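Mendwood House newsletter, April

TOWELS, TRAYS AND THE BIG TABLE

Quick one this month, typing it with my coat on.

The shared table upstairs. It has become the place where things get put down and stay put down. Last month's haul, from memory: two phone chargers, a jar of cloves, somebody's reading glasses, a baking tray that Ludger swears isn't his. All claimed now except the cloves. So, new routine, starting straight away. Table gets cleared at 5pm, whoever is nearest does it. Ten minutes, tops.

What that means in practice:

Towels. The brown ones are for the table and for drying up, the white ones stay in the bathroom. Shake out, fold in half, fold again, on the shelf. If it's damp, hang it first, don't fold it. We bought 40 of the brown ones from Grarketti two years ago and Svenja found 25 when she went through the cupboard. Have a look at home please. No questions asked, just leave them in the basket by the stairs.

Trays. Metal ones go back to the kitchen, bottom drawer, on their side so the drawer shuts. Plastic ones can live upstairs, they are handy for pens and small bits. Please don't put plastic in the oven. Yes this is about the smell in March.

Lint roller. Lives on the hook inside the cupboard door. Good for crumbs and fluff on the cushions, useless on anything sticky. Tear the old sheet off when your done, the next person doesn't want your cat hair. Refills are in the shoebox marked Schmieder (ignore the label, the shoes are long gone).

Phone stands. Fold them flat. Drawer on the left. Berenice would like hers back for recipe night, it's the one with her initials underneath.

Wiping down. Warm water and a drop of washing up liquid, then dry with a towel. No spray polish. It leaves a film and papers stick to it.

Money: there's 60 pounds left in the household pot until the summer, so new refills yes, new trays no. Dirk has asked for a bigger cupboard. Dirk can ask again in autumn.

The cupboard code has changed to 1332. Don't write it on the cupboard.

Swap shelf is open again too, mornings only, bring things clean and in one piece. Souad is sorting the bedding and would love a hand with the matching up, she has a lot of single pillowcases and not much patience left.

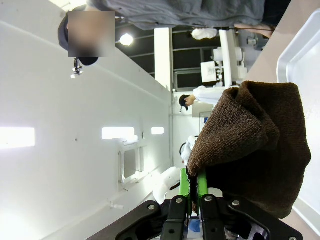 Brown towel and a tray, up at the table.
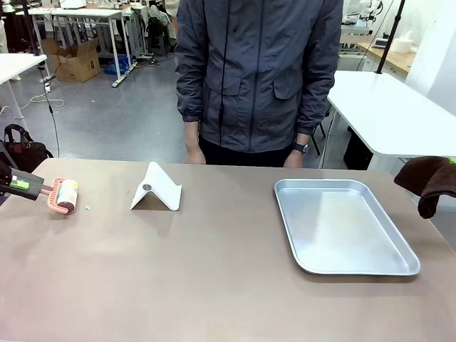
Can the brown towels go in the wash with everything else?

Wash them on their own for the first few goes, at 40, as the colour runs a bit. After that they can go in with other darks. Skip the fabric softener, it stops them soaking anything up.

Next issue when I get round to it. Bits and peices for it to Souad please, under the door is fine.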